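The chore robot can wait

2020-04-19

Every spring somebody sends me a link and asks if I've changed my mind. This year it was a Trudetti promo, very slick, with piano music. I haven't. My test is still the bathroom shelf: pick up the toothbrush, put it where it belongs, move on to the next thing. A kid of three can do it, badly, while singing.

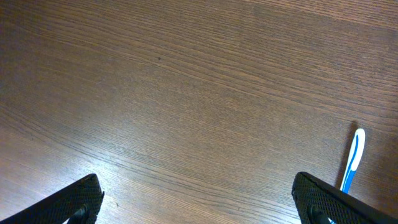

Henrike Hollmann thinks I'm being unfair. Her view is that a toothbrush is a mean thing to start with, thin and slippery and low to the table, and that I'd be kinder if I judged these arms on folding towels. Maybe. But my house is full of thin, slippery, low things, and I don't get to skip them.

What bothers me is the open grip. A hand closes around a handle without any planning. Two stiff fingers have to come down at the right angle and the right height, and a small miss at the tip is a whole miss. 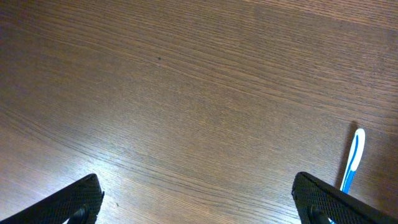 Then there's the money. Say a machine gets 80 out of every 100 pickups right. That sounds great until you're the one crawling under the sink after the rest. I'd want it to run for 6 months in a house with a dog before I paid for it.

Packing a box is the fairer job, I'll give them that. Toothpaste, soap, a razor, a spray bottle, all into one carton. Shops pay people to do that all day, and the items don't change much.

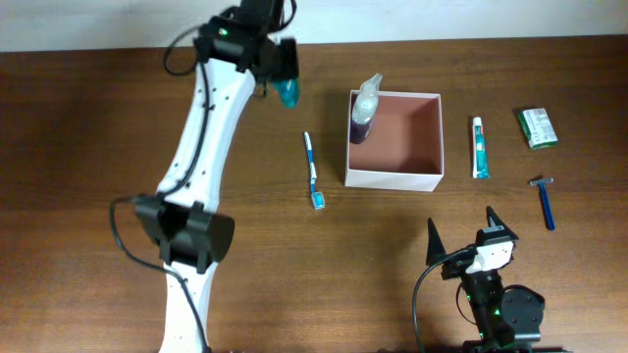 What would change my mind

Boredom, mostly. Show me 13 toothbrushes in a row, no edits, with somebody moving them between tries. Yusri Teoh says May is too soon to ask for that – I said I'd wait.

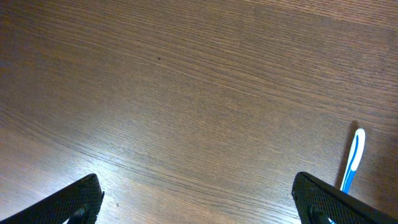

Toothbrush on the table, gripper open.

Until then I'm tidying the shelf myself. Comments are open, but please don't send me the piano one again.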